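The brown cloth, or possibly the mauve one
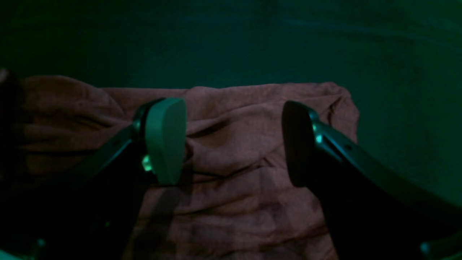
Crumpled, brownish-mauve, on something dark and teal. The colours are no better than that.

12 March 2022

I have been trying to fold things properly. It began with the airing cupboard, which has a door that opens inwards against all reason and a bottom shelf where cloths go to breed. I'd gone in for a pillowcase and come out with a pillowcase, a bath mat, half a curtain and a knee that hurt until teatime. So the whole lot came down and went on the landing, and I stood over it with a mug of tea and the expression of somebody who has started something.

Our cloths fall into the usual classes. There are the good tablecloths, two, which are used at Christmas and stained at Christmas. There are the tea towels, of which the nicest ones never dry anything. There are the dusters, which used to be vests. And then there is the class I think of as Pieces, meaning squares and oblongs of material that have no job, no history and no hem worth mentioning, but are plainly too good to throw away. I inherited this phrase from my mother, along with most of the Pieces.

The colour question took up more of the morning than it should have done. I call one lot brown. The rest of the household calls it mauve. We have settled on "the brown cloth" for when I'm looking for it and "the mauve one" for when I've put it in the wrong pile. In poor light it will agree with anybody. The landing bulb is a Dondellow, bought in a box of too many, and under it everything we own looks as if it has been at the bottom of a pond for the winter. I carried a few Pieces to the bathroom window to judge them fairly and found that daylight only made some of them worse.

Anyway, folding. I had a book for this. It came from the charity shop in Brurnutham for 21 pence, reduced, with somebody's shopping list still in the back (suet, string, "the other sort of bleach"). It is called The Ordered Linen Shelf and it was published by a firm called Flolance, who as far as I can tell published nothing else, having presumably said all they wished to. It runs to 112 pages. I would have guessed that the subject could be covered in four.

The book is firm about the first step, and I've come round to it. You don't fold a crumpled cloth. You lay it out and get it flat, and you don't so much as think about corners until it is. All my life I've folded the way I was taught to fold, in the air, chin on the middle, arms out like a scarecrow, flapping. This produces a thing that is square on the side you can see. Flat on a surface first, says Flolance, and "dismiss the wrinkles outward from the centre with the palm". I like dismiss. I went about saying it all afternoon.

What the book doesn't mention is that a Piece, once spread out, has no idea which way round it is. A tea towel has a top and a bottom, and often a picture of a lighthouse to help you. A Piece has four sides which are all nearly the same length. I smoothed one of them out, dismissed its wrinkles, brought the left edge over to the right edge, and had a sort of kite. I turned it a quarter and tried again and had a different kite. By the third go the wrinkles I'd dismissed had come back in from the edges and were gathering in the middle as if for a meeting.

There is also the pinching. To move a cloth that's lying flat you have to get hold of it somewhere, and wherever you get hold of it you make a little peak, and from the peak a set of creases runs off in every direction like roads out of a town. Pinch in the middle and you've undone the lot. Pinch at the corner and the corner comes, all by itself, and leaves the rest behind. The approved method is two hands, two corners, lift and walk them across. The book has a drawing of this, done by someone who had never met a cat.

I should say something about the surface, as I've become boring about it. The bed is wrong, being soft. The dining table is right but is generally covered in the dining table's other life, all envelopes and seed packets. The floor is right for the cloth and wrong for the knee. In the end I used the top of the chest on the landing, with an old dark cover thrown over it so that nothing would snag on the splintery bit, and that did well enough, except that a dark cloth on a dark cover on a dim landing is a thing you find mainly by feel. Twice I carefully smoothed out the cover.

By half past three I had folded the tablecloths (thirds, then thirds again), the tea towels (a sort of envelope, quite smug) and the dusters (in half, because they are dusters). The Pieces I'd left until last, and I was on the point of rolling the whole lot up like a sleeping bag when I remembered the Ásgeirsdóttir fold.

I can't promise I have this right. It was in a magazine at the dentist's one June and I read it upside down across the coffee table, under the impression that the woman opposite would be finished with it soon. She wasn't. But as I understood it, you let go of the idea of edges altogether. You put the cloth down, smooth it, fold in whatever sticks out until nothing sticks out, and then carry on halving until it's the size of a paperback. Any oddness ends up on the inside, where it can be odd in peace. I've never found it written down anywhere since, and it is possible that I've made up most of it in the years between.

It works a treat. Brown or mauve, I did nine or ten of them one after another, and they stacked. They didn't stack straight, I grant you, there's a lean to the left, but it's a pile with a top and a bottom and you can take one out without the rest coming to see what's happening.

The shelf itself got a wipe and a fresh lining, which is the back of a roll of wallpaper we didn't like the front of. Tablecloths at the bottom, then tea towels, then Pieces. The half a curtain has gone into the car to be taken somewhere, and will, if past form is a guide, be coming with us on holiday. The bath mat is on the bathroom floor. I don't know why we never thought of that.

Two things I'd still like to hear about, if anyone reading is further along with this than I am. One is fitted sheets, which Flolance deals with in a single paragraph that ends "and so on". The other is whether there's any way of stopping a cloth from going back to its crumples when it's been stuffed in a bag for years. I've heard of a damp flannel and a heavy book. I've tried the heavy book, and all I got was the same crumples, only sharper.

I put the pillowcase on the pillow at bedtime. It's the wrong size. The right ones are in the chest, under the cover, and I'm not going in there until the spring.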